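The Health Inspector

The restaurant opened in March, in the back bedroom of a terraced house in Dillton, and it had one table, 7 items on the menu and a waiting list. The waiting list was me.

My daughter ran the kitchen. She was four, and she ran it the way I imagine kitchens are run in Zorkham, where the food is famous and the staff cry in the yard. Soup was 60 pounds. Toast was 2,000, but it came with a free fork.

"Is there anything cheaper?" I asked.

"Water," she said. "But you have to water it yourself."

I should explain that the place had no kettle. There had been one in the box, according to the leaflet, but it had gone to live under the sofa with the other kettle. Tea was therefore made in the watering can. So was gravy. So, on a bad afternoon, was the bear's bath.

She kept the thing in the sink, between customers, as a matter of hygiene.
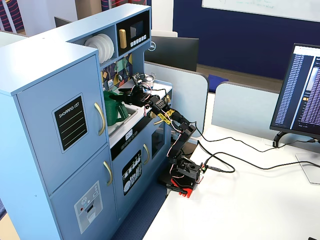
The Second Visit

I came back at four o'clock, having been told to put on a tie and be somebody else. I chose to be a health inspector called Bellamy. It seemed to me that the shopping list on the fridge door had four lines and that I might find grounds for concern there.

"What are you short of?" I asked, in my Bellamy voice.

"Peas. A horse. Peas."

I wrote this down. I inspected the plates, which were white and standing in a stack, and could find nothing against them. I asked what was in the microwave. She said it was private.

"And this?" I said, pointing at the green can in the sink.

She looked at me for a long time, as a chef looks at a man who has asked for ketchup.

"That's the soup of the day," she said.

I gave the place 2 stars – one for the gold handles and one out of fear. She asked how many there were altogether. I said five, and she went off to find the other three, and came back with a sock.

I paid for the soup in buttons and drank the lot.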